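Doltalholm Live Music Board
Venues and Sound > Hum on the left PA stack at Grundent, second night

obi_rider
Posted September 4, 2026

Was anyone else at both nights of the Flarum run at Grundent? First night sounded clean from where I stood, level with the desk. Second night there was a hum from the left stack in every quiet passage, worst during the long organ intro to Obi. It dropped when the keyboard player muted something and came back when he unmuted it. I am trying to work out whether it was the house system or the band's own gear. Same spot both nights, give or take a metre.

lowshelf
I was there for the second night only. Heard it. To my ear it was 100 Hz with some buzz on top, so rectified mains, which points to a power supply or a dimmer before it points to a ground loop. A plain loop tends to sit at 50 with harmonics above it.

patchbay_nine
Can't agree with that as a rule. Plenty of ground loops are heard mainly at 100 and up, as small PA tops roll off well before 50 and the ear is poor down there anyway. You can't tell one from the other by standing in the crowd.

If it followed the keyboard mute, it was on the keyboard channel or its DI. The house system would have hummed with everything muted.

lowshelf
It would if the fault were after the desk. If the lighting dimmers were coupling into one line of the multicore, muting that channel would also kill it. Grundent runs the dimmer feed along the same wall as the multicore. They cross near the fire door and then run side by side to the stage.

patchbay_nine
A balanced line should reject nearly all of that.

lowshelf
Should, yes. With a worn connector and one leg gone high resistance, it won't.

stalls_left
I had a seat upstairs and did not notice any hum at all. What I did notice was that the vocal was far too low for the first 6 songs, and then somebody pushed it up during the drum break and it stayed up. For me that was the bigger fault. The band played very well and half the words were lost.

obi_rider
Agree on the vocal. Downstairs it was low too, but came right sooner, I think by song four. The balcony there is fed by separate delay speakers, so the two might not match.

stalls_left
That would explain it. I have sat up there for three other bands and it was thin each time.

wetfloor
I have done monitors at Grundent, though not for Flarum. A few facts. Capacity is 200 standing, and the power on stage is two ring circuits, one each side. Stage left shares with the bar fridges. If the keyboards were plugged in on stage left and the DI was referenced to the desk end, you have your loop. House advice is to run all backline from stage right, and it is on the tech sheet, page 9. Touring bands seldom read that far.

patchbay_nine
That settles it for me. Two circuits, one signal path, no ground lift pressed on the DI.

lowshelf
It makes a loop possible. It does not show there was one. The organ was on the same side both nights and the first night was clean by the opening post's account. Something changed in between. A loop from the wiring would have been there both times.

obi_rider
There was a second keyboard on night two, a small one on top of the organ. I had forgotten it. He used it for the last third of the set.

patchbay_nine
Then there is your change. Small keyboard, two-pin switched supply, unbalanced lead into the same submixer.

lowshelf
Possible. I would still want to swap the multicore line first, as it takes a minute and costs nothing.

wetfloor
Swap the line, then press the lift, then move the plug. In that order, one change at a time. For anyone playing there in January, load-in is by the rear lane, the desk has 24 inputs with two of them taped off, and crew get the table in the side room for paperwork and a hot drink before line check.
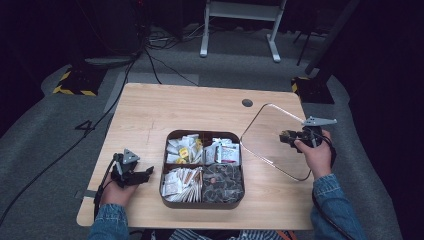

Side room table, with the tray of sachets and packets.

stalls_left
Is the side room the one behind the cloakroom? I have queued past that door for years.

wetfloor
Yes. It has the only spare socket on the fridge circuit, so please don't charge anything in there during a set.

patchbay_nine
Does the desk record a stereo feed as standard? If there is a file from night two, a spectrum of the organ intro would end this. A switched supply leaves a different pattern from a dimmer.

wetfloor
Only if the band asks for it and brings a stick. I don't know if Flarum did.

obi_rider
I have a phone recording of the Obi intro from night two. The phone's own filtering will have taken out most of the bottom, but the upper harmonics may be there. I will put it up tonight.

lowshelf
Please upload it uncompressed if you can – anything under 200 Hz will be guesswork, but the spacing of the harmonics should still be readable.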